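Mahawong Open Day

The Mahawong open day is a yearly public visit to the Tandoter workshop, where handling tasks for robots are shown at table height. It is held in January and admits 200 visitors. The best-known station is the Clatum table, at which a person works with hand-held grippers on ordinary household goods.
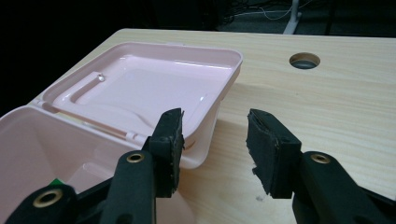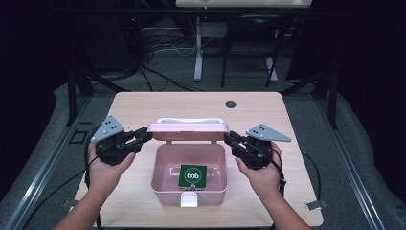
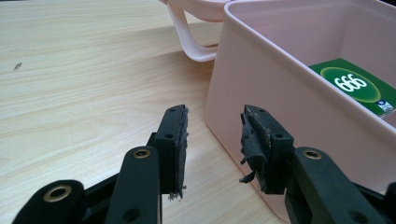
A pink plastic box and black two-fingered grippers at the Clatum table.

One visitor, writing afterward in the Funance newsletter, remarked that the talk was too short for the number of questions, and that she would have given up the tour of the storeroom to hear more on how a lid is taught to a machine. The newsletter's editors replied that the talk would be longer the next year, and it was.

Each showing at the table is done by hand. Movements recorded with the grippers are later used to train robot arms, which are kept in a separate hall and run in the afternoon. By the close of the most recent open day the log listed 653 recorded attempts, of which 199 involved opening or closing a lid. The remainder were mostly picking and placing.

Visitors may try the grippers themselves in turns of 2 minutes. Children need an adult with them. Funance pays for printing and for the bus from the station, and Tandoter supplies the staff. Entry is free, but places are booked ahead, and the list usually fills in December.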